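Review: Huveo hand-held gripper pair, two months in

March 13, 2024

Rating: 3.5 out of 5

We bought one pair of Huveo hand-held grippers to record packing and unpacking tasks. The other quote on the table was from Brestau, and it was for a complete bench with a fixed arm. I handle the equipment budget for a small group, so most of what follows is about money and planning. If you want tracking accuracy figures, look elsewhere.

The pair cost us $1,967 with cables and one spare set of finger pads. Shipping was extra. The Brestau bench would have used up the whole year's budget before we had recorded anything, and we would still have needed a person to run it. With the hand-held tools, the person running it is holding it.

Setup took most of a morning. The grippers come in molded foam, and the printed guide covers the left and right units separately, which wastes paper but did save us from swapping the cables. We already had a table inside an aluminum rail frame, and that turned out to be the right size. If you don't have one, put it in the budget. Primbridge sells rail by the length and cuts it for a small fee.
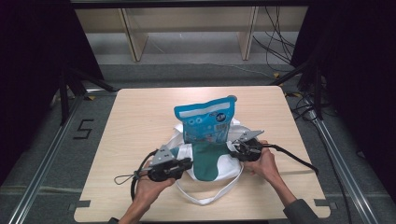
Bags are the hardest thing we do with them. Fabric folds over on itself, and a finger that closes a little too far out gets a pinch of cloth that slips away. Our people needed 11 sessions before the bag tasks went at a pace I would call normal. Boxes and cups took two. When you plan staffing, price the soft items separately — I used one rate for everything in my first estimate and had to go back and ask for more hours.

Weight is fine for short work. After 18 minutes or so of steady use most people want to put them down, and we now schedule breaks on that basis. The grip angle suits medium and large hands. One operator with small hands finds the right unit tiring, and Huveo does not sell a smaller handle.

The cables are a nuisance. They are long enough for a standard table, but they drag across the surface and get in the way on wide movements. We clip ours back between takes. A right-angle connector would help, and I would pay for it.

Now for running costs, where my first budget was most wrong. The finger blocks themselves are solid and I expect them to last. Whatever you put on the inner faces will not. I had treated pads and tape as office supplies and given them no line of their own.
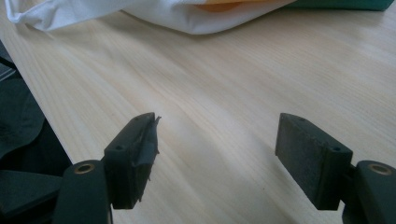

Order more pads than you think you need. Huveo suggests changing them every 300 grasps on rough material, and we stretched that further than we should have. Factory pads are priced high for what they are, and delivery took nine days the last time. Bielecka makes a grip tape that can be cut to fit. It costs far less and holds nearly as well on cloth, but the edges lift sooner. We keep both in the drawer now and use the factory pads for smooth plastic packaging.

Support has been average. Emails are answered the next day. I asked for a parts price list before buying and did not get one until after the invoice was paid. Ask for it in writing first.

Would I buy them again? Yes, at this price, for a group that wants to start recording without a large purchase. We plan to add a second pair in the next budget, along with a proper line for pads, tape and one spare cable per unit. I have taken off a point for the cables and half a point for the missing price list.

Pros: price against a fixed bench, quick setup, sturdy fingers
Cons: cable drag, pad cost, one handle size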